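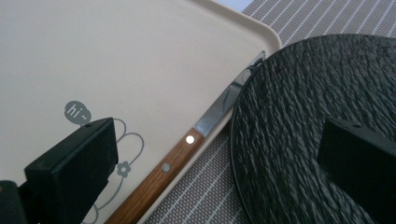 A wood-handled knife lies on a tray that says "hi~", beside a slate-look plate.

2026-03-16
By Murray Chisholm

I bought my first printed tray in December, and I have been a menace about them ever since. Dinner on a tray! Toast on a tray! A tray to hold the mail while I decide where the mail should live!

Trays like these are plain, pale plastic with a good rounded rim, and then somewhere off to one side there's a little drawing. A gray flower, say, with a speech bubble. I love how much empty surface the artist leaves alone, because that's where supper goes. Put a dark, rough plate next to all that smooth cream and both look better for it (so does the cheese).

The rabbit tray is my favorite. It has "Rabbit" in curly script up in one corner and the animal himself down in the other, two tall ears and dots for eyes. Lay it beside a striped mat and you've got a table setting before any food turns up.

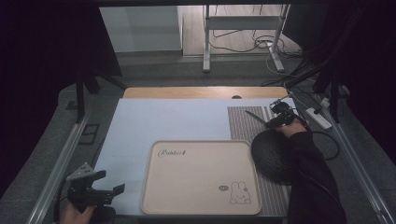 Setting one up

Start with the mat, then the tray, and keep the drawing toward the person eating. I cut bread on a board first and carry the knife over afterward, as printed plastic scratches. Two trays fit side by side on my kitchen table in Maldonado, with room left for the teapot.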